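Bag opening: depth drops out on clear film

stoltanik_user
Posted 9:14 am
We're training a policy on zip bag opening and the perception side keeps failing. Depth from the head camera is full of holes wherever the plastic is. The segmentation model finds the seal strip fine but loses the two layers below it, so the planner can't pick a grasp on one side only. Has anyone got this working without a second camera?

Malou Hjaltested
Posted 9:40 am
Don't use depth for the film at all. Track the seal strip in RGB, fit a line to it, and take height from the hands. We dropped the depth channel in September and the planner got more stable. Control loop is at 40 Hz, nothing fancy.

gidard
Posted 10:02 am
I disagree with that. Hand pose is worst exactly when the fingertips are on the film, because they cover each other. Your height estimate will jump. Keep depth, mask the holes, and filter over time.

Malou Hjaltested
Posted 10:11 am
It jumps if you take it frame by frame. We smooth over a short window and only use the wrist, with a fixed offset to the fingertips.

plelstead
Posted 10:30 am
How many demos are you training on? And is the strip colored? Ours is clear all over and the line fit doesn't work.

stoltanik_user
Posted 11:05 am
Around 100 demos so far, from 2 operators. The strip is red. Typical view at the point where the two sides come apart:

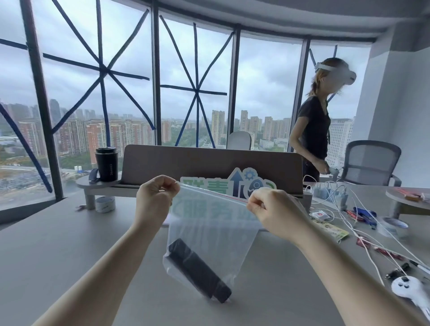
Troels Hedegaard replied that the strip is an easy feature and the policy will probably learn to lean on it. He would randomize its color in training before touching the depth code.

gidard
Posted 11:32 am
Color randomization won't fix the one-side grasp. That's a planning problem.

stoltanik_user
Posted 11:50 am
I'll run both. Wrist height first, then the masked depth with the filter on the same demos. Lund branch has the config if anyone wants to compare.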